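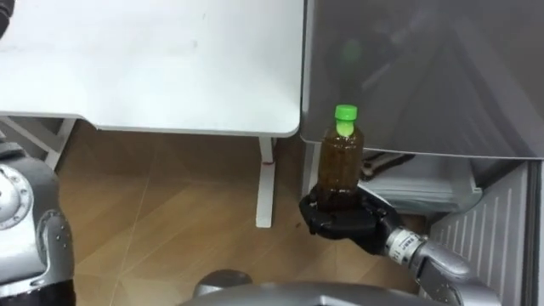 一张白桌子和一台灰冰箱：和Mei Nguyen-Tran聊饮料该放哪儿

Mei Nguyen-Tran说话很快，聊到冰箱的时候更快。我问她第一个问题，本来想从她的经历问起，结果她先反问我：“你家冰箱最下面那个抽屉里现在有什么？”

我想了半天，说有一棵白菜，可能还有半袋姜。

“可能！”她笑得很大声，“‘可能’两个字就是我的工作。所有人说到最下面那一格，都要加上‘可能’。”

Mei替别人整理公共冰箱和茶水角。这个行当听上去窄得要命，可她已经做了好几年，从前在一家叫Ljungberg的办公用品租赁公司里管茶水间的配置，后来出来单干，给合用的工作室、排练厅、小学校的教员室出主意：冰箱摆在哪里，旁边放一张什么样的桌子，拿进来的东西先落在什么地方，最后归到哪一层。她管这套东西叫“从手到格子”。我第一次听见这个说法就喜欢上了，一路记到现在。

我们见面的地方叫Curnside，是一处几拨人合用的工作间。她在这儿最得意的手笔就是靠在一起的两样东西：一张白色长桌，一台灰色冰箱。桌子的角是圆的，冰箱门面光亮，对着它站一会儿，能看见屋里东西模模糊糊的影子映在上头。地面是浅色木纹的，整个角落看着很清爽。

“先讲桌子，”她说，“大家都以为我要讲冰箱，可是冰箱好不好用，一半看旁边有没有一块能放东西的平面。你想想你买完东西回家是什么样子？一手袋子，一手钥匙，胳膊底下还夹着一瓶什么。你走到冰箱跟前，要开门，没有手了。于是你把东西放地上，或者放在冰箱顶上，顶上那瓶就再也没下来过。”

我说我家冰箱顶上现在就有一瓶酱油。

“看吧！”她真的拍了一下手。

落脚的地方

按她的讲法，东西进冰箱之前要先有个“落脚的地方”。桌面离冰箱要近，近到人不用挪步，转个身就够得着；桌面也别太满，得常年留一块给刚进门的东西。她给Curnside定下的规矩只有一句话，写出来也就一行：桌子靠冰箱的这一头，只给路过的东西用。

“路过的东西，这个词我选了很久。”她解释说，“以前我写过‘暂放区’，没有人理。‘暂放’听着像仓库，大家觉得自己放一个礼拜也算暂放。后来改成‘路过’，大家就懂了，路过嘛，总要走的。一瓶茶路过桌子，去了冰箱，或者去了谁的手里，都行。”

我问她，为什么挑白色的桌子，不怕脏吗？桌面上确实看得见一些灰灰的印子，淡淡的，东一块西一块。

她一点也不介意，反而兴致更高了。“我就喜欢看得见印子的桌面。深色的桌子什么都藏得住，糖水洒了一圈，干了，第二天你的本子粘在上面。白的你一眼就看见，顺手就擦了。擦不掉的那种浅印子就让它留着，桌子是拿来用的，用过的桌子就该长这样。我见过有人给茶水间的桌子铺桌布，铺完桌布又铺一层透明垫子，垫子底下进了水……哎呀，不说了，说起来我就想去把它掀掉。”

圆角也是她坚持要的。靠着冰箱的桌子，人来人往，开门、弯腰、转身，大腿和胯骨最容易撞在桌角上。她在Ljungberg的时候，仓库里有两批桌子，一批方角，一批圆角，方角的每回都先租出去，说是看着利落。“租的人利落了，用的人青一块紫一块。”她说，“我那时候就下了决心，以后只要我能做主，冰箱旁边一律圆角。”

为什么总是饮料

聊了一阵，我发现她举例子举来举去都是瓶装饮料，茶、果汁、气泡水，很少讲到饭盒。我问她是不是偏心。

“偏心，当然偏心！”她承认得很痛快，“饮料是公共冰箱里最好玩的东西。饭盒有主人，上面贴着名字，中午一到就有人来领。饮料呢，买的时候高高兴兴，喝了两口就忘了。它站着占地方，躺着会滚，大瓶的把小瓶的挡在后头，盖子颜色又鲜艳，个个都好像刚买的。你要看一间屋子的人过得怎么样，去看他们的饮料就够了。”

她说自己尤其偏爱茶色的小瓶子，配绿盖子的那种，放在白桌子上特别精神，远远就认得出来。她讲起盖子的颜色能讲上十分钟：绿的最好找，白的在冰箱里会隐身，黑的放进深抽屉就等于没有盖子。有一回她给一个排练厅整理冰箱，干脆按盖子的颜色分了区，乐手们高兴坏了，可惜没坚持多久，有人开始为了凑颜色买饮料，红盖子那一排挤得关不上门。

“后来我就不按颜色分了，”她说，“但是我到现在还觉得那是我干过的最漂亮的一台冰箱。”

那么茶里要是有细细的沉淀怎么办，要不要扔？我问这个是出于私心，我自己就拿不准。她说她自己的习惯是先看瓶身上的日期和说明，有些茶饮料本来就写着静置会有沉淀，摇一摇再喝；日期过了，或者打开以后放了不知道多久的，她就不犹豫。“别舔一口试试，也别问旁边的人‘你觉得还行吗’，旁边的人永远说还行。看日期，看有没有开过，两样都说不清楚就倒掉，瓶子冲一冲去回收。”

站着还是躺着

这个问题她有一整套看法，而且讲起来像在讲一件大事。

瓶子最好站着，这是她的基本立场。站着的瓶子不滚，盖子没拧紧也不至于流一地，标签朝外，一眼看得明白。门边的架子、上面几层的高格子，都是给瓶子站的。可是公共冰箱里，高格子永远不够用，于是就有了躺着的瓶子。

“躺着也有躺着的规矩。”她伸出手在桌上比划，“没开封的可以躺，开过的一定站着。躺要躺在有边的地方，抽屉里最好，四面都有挡的，它想滚也滚不远。最怕的是躺在光滑的层板上，你一开门，它就朝你过来了，圆滚滚的，好像特别想你。”

那在桌上呢？桌上能不能躺？

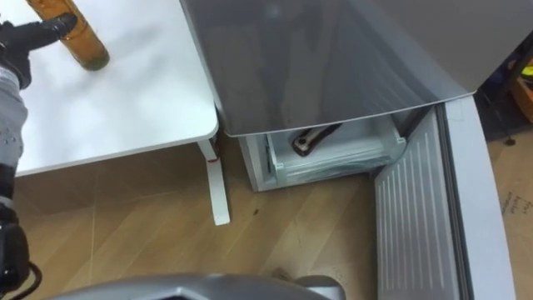
“桌上能躺一小会儿，”她说，“反正是路过。你手上忙不过来，先放倒也没什么，稳稳地放下去就行，离桌边远一点。我不会因为一瓶茶躺在桌上就跟谁过不去。我要管的是它过了一个周末还躺在那儿。”

说到这里她忽然想起了Aravind Unnithan。Aravind也是做空间整理的，和她合作过几次，两个人在瓶子的问题上吵过架，吵得还挺认真。Aravind主张公共冰箱里所有的瓶子都躺着放，头朝里底朝外，像酒窖一样，说这样最省地方。Mei完全不同意。

“像酒窖！可是谁从酒窖里拿冰红茶啊？底朝外，你看见的全是瓶底，每个瓶底都长得一样，你得一瓶一瓶抽出来看。后头那个人等着拿牛奶，冰箱门就那么敞着。”她停了一下，又说，“不过他有一点说对了，他说大家懒得弯腰。这个我服气，我后来整个下层的想法都是从他这句话来的。”

最下面那一格

于是终于讲到了最下面那一格，也就是她一开口就问我的地方。

冰箱的下层，她说，是全屋子最受委屈的空间。容量不小，位置偏低，要弯腰或者蹲下才看得清楚，大家图省事，把不常用的、体积大的、说不上来该放哪里的统统往里塞。塞进去容易，找出来难。所以她对下层抽屉的要求就两条：一要看得透，二要拉得顺。

“看得透”说的是抽屉的材料。她特别爱半透明的抽屉，站在那儿低头一瞄，就知道里头有没有东西，是满的还是松的，连蹲都不用蹲。不透明的抽屉，再漂亮她也不要。“你把抽屉做成一堵墙，人家就当它是墙。”

“拉得顺”更要紧。她每到一个新地方，先不看里面放了什么，先把每个抽屉拉开推回，来回好几遍，听声音，看会不会卡，再看门开到最大的时候会不会顶到别的东西。有的冰箱门只能开到一半，抽屉就拉不出来，只好伸手进去掏，掏着掏着就把里面搅成一锅粥。她给这里选位置的时候，专门在冰箱门打开的那一侧留足了地方，让门能痛痛快快地敞开，人蹲下去也不觉得挤。

“我当时拿着卷尺，在地上蹲了整整一个上午，”她说，“蹲下去，量，站起来，开门，再蹲下去。Troels从旁边经过了好几趟，最后忍不住问我是不是丢了隐形眼镜。”

Troels Thorlacius在Curnside上班，是最早拉她来帮忙的人。我后来在走廊里遇见他，请他说说冰箱变样以后的感受，他想都没想就讲：“我现在知道自己有没有茶喝了。”他说以前他每天早上都买一瓶新的带来，怕冰箱里没有，结果冰箱里全是他的茶，各种年份都有。清理那天从最里头翻出来的，光他的就有一排，他抱着它们站在桌子边上，觉得很不好意思，又有一点感动，像遇见了老朋友。

那次大清理Mei记得很清楚，她有一个小本子专门记这些。那天从冰箱里拿出来的瓶子她全都摆到了长桌上，一瓶一瓶登记，一共31瓶，其中过期的10瓶，完全认不出主人的2瓶。“我不是爱数数的人，”她翻给我看那一页，“但是清理那天一定要数，数完念给大家听，大家会‘哇’一声。那一声‘哇’顶得上我贴十张纸条。”

纸条的问题

说起纸条，她是有话要讲的。她一般不贴纸条。公共冰箱上的纸条，她说，最后都会变成吵架。第一张写“请勿乱放”，第二张写“谁喝了我的酸奶”，第三张开始用红笔，第四张就有人在上面批改错别字了。

她在Curnside只留了那一行关于“路过”的字，别的全靠摆放来说话。常喝的放在手边的高度，门一开就是；备用的、还没开封的放下层抽屉；刚拿进来的，在桌上歇脚。她相信东西摆对了，人就会跟着对。我问，真有这么灵吗？

“也有不灵的时候，”她很坦白，“有一种人，你把格子送到他手底下，他也能放歪。我妈妈就是。我给她整理过冰箱，贴心得不得了，过了一个星期去看，鸡蛋在抽屉里，葱在门上，她说葱站着精神。我后来想想，葱站着确实挺精神的，就随她去了。”
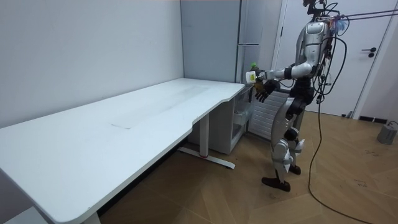

她母亲的葱让我们两个都笑了好一会儿。接着她讲起另一件事，说她最早对“放东西”着迷，就是从家里的厨房开始的。小时候她家住在Skultia，厨房又窄又长，冰箱在这一头，饭桌在那一头，中间隔着一条过道。每次买菜回来，全家人排成一串，从桌子往冰箱传东西，爸爸拆袋子，她和弟弟在中间接，妈妈蹲在冰箱前面往里码。弟弟负责瓶子，他手小，要两只手捧，走得特别慢，大家就在后面喊，快点快点，冰箱门开着呢！

“那是我小时候最喜欢的时间，”她说，“比吃饭还喜欢。你手里拿到一样东西，还带着外面的温度，你知道它要去哪里，你把它递出去，它就到了。我到现在看见有人把一瓶饮料从桌上拿起来，好好地放进冰箱里，还是会觉得很舒服，真的，看多少遍都不腻。”

我说我懂这种感觉，有点像看人拼拼图的最后一块。

“比那个还好，”她说，“拼图拼完就完了，冰箱明天还要来一遍。”

一瓶茶的路线

我请她完整讲一遍，一瓶茶在她的安排里应该怎么走。她坐直了，显然等这个问题等了很久。

进门以后，先到桌子靠冰箱的那一头放下，腾出手来。这时候看一眼瓶身，有没有开过，日期到什么时候。公用的就不写名字，自己的就在瓶子上写，她推荐写在盖子上，用油性笔，一个字就够。接着开冰箱，先看门架上有没有同样的，有的话把旧的挪到前面，新的站到后头去。门架满了再去下层抽屉，没开封的才可以放倒。抽屉推回去的时候要一推到底，听见那一下轻轻的磕碰声，才算到位。

“最后一步大家都会忘，”她竖起一根手指，“回头看一眼桌子。有没有水印子，有没有撕下来的塑料膜，有没有盖子滚到后面去。看一眼，抹一把，这一趟才走完。我认识一个人，Mikkel Þorgeirsson，他做陶的，手上全是泥，你以为他的冰箱会很可怕，结果他每次都回头看那一眼，冰箱和桌子干净得像样板间。我问他谁教的，他说没有谁教，拉完坯要回头看一眼转盘，养成习惯了。”

她觉得这种从别的手艺里带过来的习惯最结实。厨师会把刀柄朝同一个方向，裁缝会把针插回针包，图书馆员走过书架总要伸手把突出来的那本推一推。她每到一个地方做整理，都先问那里的人平时干什么活，手上有什么老习惯，再顺着那些习惯去安排格子。给排练厅做的时候，她就照着谱架的高度定了常用饮料那一层，乐手们坐着伸手就拿得到。

关于这个角落，她还有几件没做完的事。桌子下面的空当她想好好利用，又怕一旦放了东西，人站过来膝盖就没处去。冰箱旁边该不该加一个放空瓶的筐，她和Troels还没谈拢，Troels嫌筐难看，她说那就找一个不难看的，她在Zimbridge的旧货市场看中过两个，回去再找，已经被别人买走了。说到这儿她有点懊恼，又马上高兴起来，说反正12月那里还有一次大集，她要早早地去。

我问她，外面的人想照着做，最先该动哪里。我以为她会讲冰箱，或者讲抽屉，她却叫我回家先把冰箱旁边的台面清出来，有两本书那么大就行。“别一上来就大扫除，大扫除太累了，累完就恨它。你先清出那一小块，用一个星期，看看有什么东西从那里路过。你会发现自己原来每天都在往家里拿同一种饮料！然后你自然就知道门架上该给谁留位置了。”

临走前我去倒水，特意绕到冰箱跟前看了看。Mei跟在我后头，嘴里还在讲盖子，讲着讲着，顺手在桌面那块灰印子上抹了一把，没抹掉，她也不在意，接着讲她的绿盖子去了。

回家以后我拉开了最下面的抽屉。白菜在，姜也在，姜已经发芽了，后面还躺着一瓶我完全不记得买过的乌龙茶，没开封。我把它拿出来看了看日期，站到门架上去了。酱油也从冰箱顶上下来了。我把这件事发消息告诉Mei，她回了我一长串感叹号，然后问：那你冰箱旁边的台面呢？

还没清。这个周末就清。

采访整理于2020年6月30日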